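Forums > Service Robotics > Standards and Good Practice > Household Object Handling

Home | Latest | Members | Guidance Notes | Search

Draft 10, clause 4: collection of bottles from floor level

1,339 views | 22 replies | Page 1

E_Aigner_Moderator
Members are invited to comment on the revised wording of clause 4. The clause applies to any arm fitted with a two-finger gripper and a wrist camera, including the Asteck and Fankhauser units in use at member sites. Comments should refer to the sub-clause number and will be considered in December.

4.1 Approach. The fingers shall be fully open before the arm descends. Where bottles lie close to furnishings or personal articles, the operator shall confirm which item is the target before movement begins. A bottle that holds any liquid shall be treated as filled, whatever the quantity.

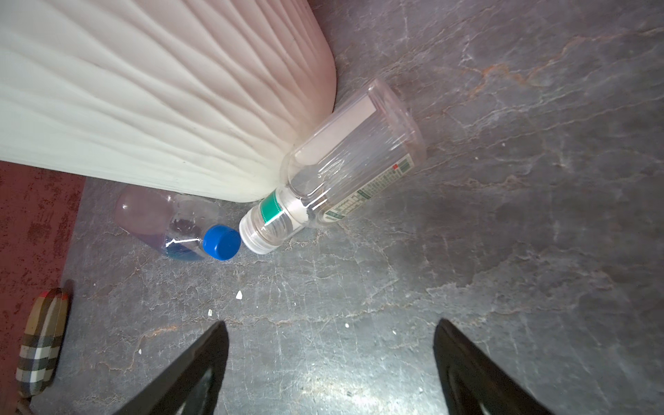

4.2 Grip and lift. The bottle shall be held at the shoulders, with the cap clear of both fingers. Force shall be set at the lowest value that prevents slipping. The first lift shall be no more than 600 mm.

4.3 Release. The fingers shall not open until the base of the bottle is supported.

Engelbert Aigner, Moderator

Share (10)

flidach_ops
We support 4.1 as drafted. We do not support 4.2. A grip at the shoulders presumes that the bottle is upright, and most bottles collected from a floor are lying down. The clause should permit a grip across the body, followed by a second grip once the bottle has been stood up.

Zuvau_Testing
I must disagree with the previous contributor. Thin bottles give way when gripped across the body, and a loose cap may then come off. Our own site rule requires the shoulder grip in all cases.
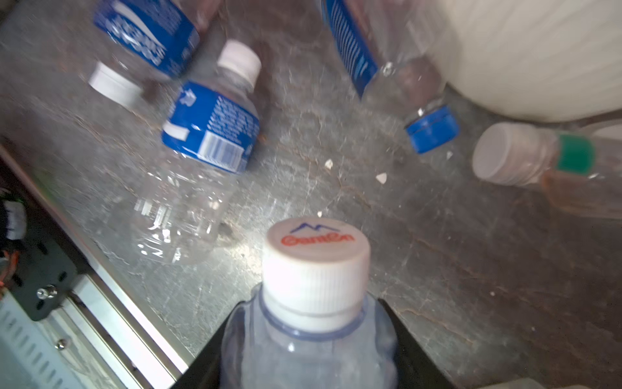 The rule also leaves the cap in clear view of the wrist camera, so the operator can check it before the lift. We would ask that this check be written into 4.2 as a separate requirement.

flidach_ops
The point about caps is accepted. The point about thin bottles is not, provided that the force limit in 4.2 is observed. A rule that cannot be followed for a bottle lying flat against a wall will be ignored by operators.

k_lorimer
Could 4.1 state who decides when a bottle is too close to another article? "Close" is not defined anywhere in the draft.

E_Aigner_Moderator
The term will be defined in the next draft. On 4.2, both parties are asked to submit proposed wording under this thread. The existing text remains in force until then.

Replies 6 to 22 continue on page 2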